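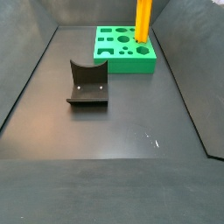
Osamu Wada told me over the phone that I was going to hate the oval. Everybody hates the oval, he said, and then he laughed for longer than I thought was polite, and then he asked for my mailing address.

A week later I had my own shape block, and I'm sorry to report that he was right. I am a grown woman with a mortgage and I lost most of an evening to a hole in a piece of foam.

If you haven't been near a toddler lately, you may have forgotten how shape sorters work. There are holes, there are pieces, each piece has a hole it belongs in. My old one was a red plastic ball with a lid that never stayed on, and my brother figured out early that you could just take the lid off and dump everything in. Foam doesn't let you do that. The recesses are cut to the outline of the piece, they stop partway down, and the piece stands there sticking up in the air until you pull it out again. No lid! No cheating!

Wada cuts his in a rented workshop behind a tire store, under the name Turden, which he says he picked because it was available. He started with kitchen drawer inserts (one space for the peeler, one for the can opener, that sort of thing) and moved over to puzzles when a customer's kid wouldn't leave the inserts alone. He sold 131 blocks last year. His favorite color is green, the loud kind, and he thinks the pieces should be some other loud color so you can find them under the couch.

I asked him what makes a good one and he talked for 17 minutes without a break. Mostly about corners. A circle is a gift, he says, because you can drop it in any which way. A square gives you four chances. A rectangle gives you two, and an arch gives you exactly one, so the arch is where people start muttering. Octagons look scary and are really pretty kind, as long as you're willing to give the thing a little twist on the way down.

And the oval? The oval has two chances, same as the rectangle, but no corners to tell your fingers where they are. You're turning it and turning it, and it feels right all the way around, and it isn't.

Long pieces are their own problem. I'd assumed a taller bar would be easier because there's more to grab. Nope! Hold it up high and the bottom wanders all over the place, and if you come in even slightly tilted it catches on the rim and chews up the foam. Toshiko Kubo, who runs the toy lending shelf at my library, taught me to hold low, set one edge down first, and let the rest follow. I've since used this on a shower curtain rod, a flashlight battery, and the leg of a very stubborn side table.

Her shelf has a Turden block and an older wooden sorter from Burnora, and the wooden one is still the one that gets reserved. Wood makes a better noise. Kubo thinks the foam is for people who want to concentrate and the wood is for people who want to bang, and she has both kinds at home, so she'd know.

I took mine to dinner in September and left it next to the bread. Yiran Deng did the whole thing with her eyes shut, which I found insulting. Kamol Yimyam refused to put down his fork, got every piece in left-handed, and then spent dessert trying to fit three olives into three little holes in the front row. (Foam and olive brine: I don't recommend it. Cold water, a drop of dish soap, press it with a towel, leave it on the rack overnight.)

My own block has gone a bit ragged around the arch. Wada says that's normal and that he'll swap it for a new one if I mail it back, but I know every snag in it by now, and last night I got the oval on the first try. Then I took it out and couldn't do it again.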